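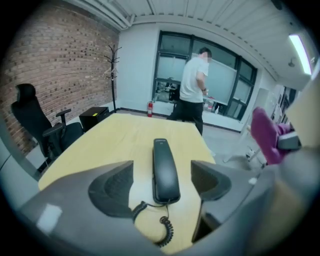

Gripper questions I keep getting, answered in one place

I test hand-held grippers for a small automation shop in Madville, and ever since I posted my first comparison I get the same emails over and over. So I'm putting the answers here. If yours isn't on the list, write to me and I'll probably add it (it took me until July to get the last batch up, so be patient).

Which grippers are you comparing?

Two right now. One is the Clenitz two-finger with the wide wedge pads, and the other is the Kütt, which has narrower fingers and a softer rubber. Both have a wide-angle camera, so you get the fingers and most of the room in every recording. I had a third one from Dallow for a while but the trigger spring gave out and I'm still waiting for the replacement.

Why do you test with a telephone handset, of all things?

I love the handset! It's long, it's smooth, it's fatter at both ends than in the middle, and it drags a coiled cord behind it. A plain block tells you if the fingers close. A black handset on a pale table tells you a lot more, like what happens when the thing you're lifting pulls back at you. The cord is the part that makes people swear.

Where do you grab it?

In the middle of the handle, with the pads on either side and the handset pointing away from me. If you grab near the cord end the other end dips, and you spend the whole lift fighting it with your wrist. I tell new people to line up first, stop for a second, and then close. Rushing the approach is the number one reason for a bad pick.

How many tries do you do per gripper?

100 per object for the first round. With the Clenitz on the handset I got 78 clean lifts out of that, and I was being strict: if it twisted in the pads, it didn't count. Ghazal Heydari did her own set with the Kütt and she's a much calmer operator than I am, so I don't want to put our numbers side by side yet. We're going to swap and redo both. The long run is 500 per gripper and that will take us a good while.

Wide pads or narrow fingers?

Depends what you're picking up, sorry. Wide pads forgive you when your aim is a bit off, and I like them for anything with a handle. They're clumsy next to clutter, though – the outside edge bumps the neighbor before the inside touches your object. For pens, keys and small parts I'd go narrow every time.

Doesn't the curved picture bother you?

For about a day it did. Straight walls bend, the corners go black, and the gripper looks enormous at the bottom. Then you stop noticing. What you get back is that both fingertips and the object stay in view right through the approach, and a narrower lens I tried lost the object at the worst possible moment. If your software needs straight lines, you can correct for the lens later. I leave my recordings as they are.

Do I need a special room?

Nope. I work in normal offices, with chairs and coat racks and people in them. Pirjo Ojala started out in a bare test booth with perfect lamps and her results were lovely, and then they fell apart at a real desk. I'd rather have the mess from day one. Do keep an eye on bright ceiling lights and big windows, and lock the exposure if your camera lets you.

My cord keeps getting caught under the gripper. Help?

Move the cord to one side before you start, and come in from the other. I also vary the side every few tries, or you end up with a pile of recordings that all look alike. If it snags anyway, open the fingers, set everything down and count it as a miss. Don't yank!

How heavy can I go?

I haven't gone past roughly 200 grams with the softer pads, and that's my own caution talking. The handset is well under what either gripper can close on. Your wrist will complain before the motor does.

Can I borrow one?

Not at the moment, both are in use until we finish the swap. I do have spare pads in two thicknesses, so if you already own the Clenitz and want to try the thicker ones, send me a note with your address and I'll mail you a pair.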